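Vines, Sprigs and Little Red Flowers: A Gallery of Work Table Mats
Posted February 1, 2024 by Hadiza Okafor

I've been wanting to put this page together since October, and now that it's done I keep scrolling up and down it like a kid with a sticker book. Patterned mats on work tables! If you spend hours leaning over a surface, sorting or folding or fixing, you end up looking at that surface more than you look at any wall in your house, and I love it when people give it a print.

The theme this time is small botanicals. Bradley Dobson and I went back and forth over what counts (he wanted to let in lemons, I said no lemons) and we settled on anything with leaves, stems or blossoms on a pale ground. Big tropical leaves will get their own page later, and Bradley can have his lemons then too.

Gray vines on white
My favorite of the whole bunch. Thin leafy vines in gray, packed in close together, with small dark red flowers dotted through them. The gray keeps it calm and the red gives your eye somewhere to land. I could look at this kind of print all day, and I pretty much have.

It's also a great one for a table that runs all the way to the wall. A dense vine doesn't really have a top or a bottom, so you can come at it from either side and it still looks right. With a large bouquet print you always get one poor bouquet sliced in half at the front, and it bugs me every single time I sit down.

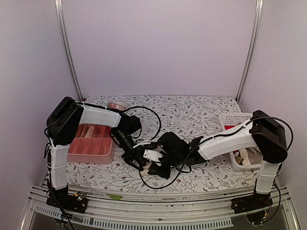 Pale walls help too. I used to think a busy mat needed plain, dark surroundings to calm it down, and then I tried one against a soft lavender-white and changed my mind on the spot. The pattern looked crisper and the whole corner felt lighter. I've since talked two friends into repainting, and both of them still speak to me.

Sprigs with room to breathe
If a dense print feels like a lot, look for sprigs scattered farther apart. Kerslake is the name we gave the one in our own back room, after the street we lived on when I bought it — tiny olive sprigs on cream, very quiet, lovely under a lamp. Small screws disappear on it a little less than they do on a vine. (Ask me how I know. I was on my hands and knees for 15 minutes looking for one that was sitting on a leaf.)

Berry branches
Prulholm is our nickname for the berry print, and please don't ask where that came from, it was late and we were tired. Brown twigs, round red berries, off-white ground. It looks wintry in the best way. I put it out for gift wrapping and then never put it away again, and by now it has a paint ring in one corner that I've grown fond of.

A few things I've picked up about living with these

Cut the mat a little big and trim it once it's in place. My first one was 43 inches long for a table that turned out to be longer, and I stared at that bare strip for a whole year. Measure twice. I'm begging you.

Roll it with the print facing out when you store it, and it'll lie down flatter the next time you use it. If the corners still curl, weigh them down overnight. I use 4 cookbooks, one per corner, and by breakfast it's behaving.

If there's a rail or a lip along the front of your table, run the mat right up to it. A gap there collects crumbs, thread and those little curls of tape, and you'll be digging them out with a toothpick. Right up to the edge looks so much neater as well!

Wipe spills fast on the pale ones. Coffee and tea are the worst, in my experience, and turmeric is a category of its own. Bradley says a stain in a vine print is just another leaf. Bradley doesn't do the cleaning.

Still hunting for
A fern print in a really soft blue. I saw one on a potting bench at a sale in Grodunport and the owner wouldn't part with it, which I respect, but I've been thinking about it ever since. I'd also love a clover pattern, and anything with seed heads — dandelions, poppies, that sort of thing.

If you've got a mat like that on a table at home, send me a picture with a line about what you use it for. I'm happy to see it with all the mess on.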